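Brumby Garment Steamer
User Guide, Section 4: Preparing and Steaming Clothes

Read Section 3 (Filling the Tank) before you start. The steamer must be assembled, filled and standing on a level floor.

4.1 Before you plug in

1. Check the care label on each garment. Do not steam anything marked with a crossed-out iron unless the label says steam is allowed.
2. Empty all pockets.
3. Brush off lint, hair and dried mud. Steam can set dirt into the cloth.
4. Look for stains. Treat them and wash the garment first.

Note: Suede, leather, waxed cotton and plastic rainwear must not be steamed at any setting.

4.2 Heating up

1. Push the tank down until it clicks.
2. Hang the steam head on its hook with the vents facing away from you.
3. Plug the cord directly into a wall outlet. Do not use an extension cord.
4. Turn the dial to 1. The light on the base turns amber.
5. Wait until the light turns green, then choose a setting from the table in 4.5.

The first steam may carry drops of water. Point the head into a sink or over an old towel for 20 seconds before you bring it near clothing.

CAUTION: Steam burns. Never point the head at people or pets, and never steam a garment while someone is wearing it.

4.3 Laying out knits and T-shirts

Heavy knits stretch if they hang while damp. T-shirts can be hung or done flat, but many people find the flat method easier on the sleeves. Use a table that can take heat and moisture, or cover it with a folded cotton sheet. Do not use a polished or varnished surface without a cover.

Spread the garment out, pull the side seams straight and smooth the body with your palms. Work from the neckline toward the hem. Small creases can stay — the steam will relax them. 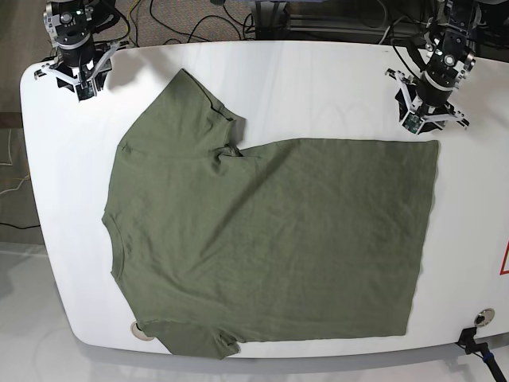
Fig. 4-3. T-shirt spread flat, neckline to the left.

1. Fit the fabric brush to the steam head (see 2.6).
2. Hold the head level, just above the cloth, and squeeze the trigger.
3. Move slowly in one direction. Do not scrub back and forth.
4. Do the sleeves last, one at a time.
5. Leave the garment in place until it feels dry, then fold it.

Note: Do not steam over printed or glued designs. Turn the shirt inside out and use setting 1.

4.4 Hanging garments

1. Slide the garment onto the hanger and close the top button, if there is one.
2. Pull the hem down lightly with your free hand. Wear the heat glove.
3. Start at the collar and work down. Keep the hose as upright as you can.
4. If the hose gurgles, lift the head above your shoulder until the water drains back.

4.5 Settings

Setting 1: silk, synthetics, blends
Setting 2: wool, light cotton, jersey
Setting 3: heavy cotton, linen, curtains

Start low if you are unsure and try a hidden spot, such as the inside of a hem.

4.6 When you finish

1. Turn the dial to 0 and unplug the cord.
2. Let the unit stand for 20 minutes before removing the tank.
3. Empty the tank. Do not store the steamer with water in it — scale will form in the valve.
4. Wrap the cord loosely around the base hooks.

If the light flashes red during use, turn to Section 11, Troubleshooting.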